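Phone case packing next for Stelutent's hand-taught robots

Stelutent has started recording demonstrations for a packing job it hopes to hand over to a pair of robot arms, the company said on April 18, 2020. The work involves picking up printed phone cases, turning them face up and setting them into trays ready for labelling.

The project goes by the name Lukumay. It replaces an earlier attempt in which operators drove the arms by remote control from a desk across the room. That method produced usable recordings, but it was slow, and operators complained that they could not feel when a case was about to slip.

Under the new approach the arms stay switched off while the teaching is done. A person holds a gripper in each hand and does the job at their own pace, and the movements are recorded along with the view from a camera on the gripper. The recordings are later used to train the software that will control the arms.

"With the remote set-up, people spent their first shift learning the joystick," said Beatrice Mbwambo, who leads the project. "With these they pick them up and get on with it. The wrists get tired, so we've had to be sensible about breaks." 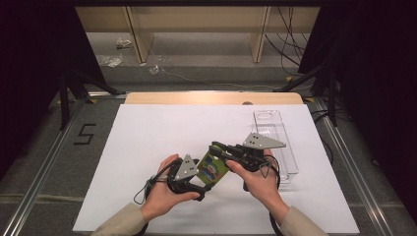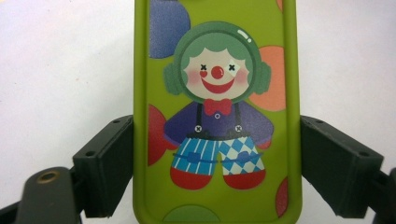 Mbwambo said passing an item from one hand to the other had been the hardest part to record well. If the first gripper opens too early the item drops, and if it opens too late the two hands pull against each other. Demonstrators are asked to pause briefly during the handover so the moment of release is easier to find in the data.

Recording sessions are capped at 70 demonstrations a person. Anything beyond that tends to get sloppy, according to Titilayo Okeke, who reviews the recordings and decides which ones are kept. Dropped items are not thrown out – they are labelled and stored separately, and may be used later to teach the arms how to recover.

"I'd sooner have a slow one that's clean than a fast one where the grip is off centre," Okeke said. "The arms will copy whatever we show them, bad habits included."

Nine people have been trained as demonstrators so far, most of them from the packing floor at Wandach, the accessories wholesaler that will host the first trial. Stelutent said it had asked for experienced packers, who already had their own ways of handling glossy cases and did not need to be told how to orient them.

The trial is planned for May on a single bench at Wandach, with two arms working beside the regular packing line. Staff will be able to take over by remote control if an arm gets stuck, using software called Lido that was carried across from the earlier project. Stelutent has not said what the trial will cost.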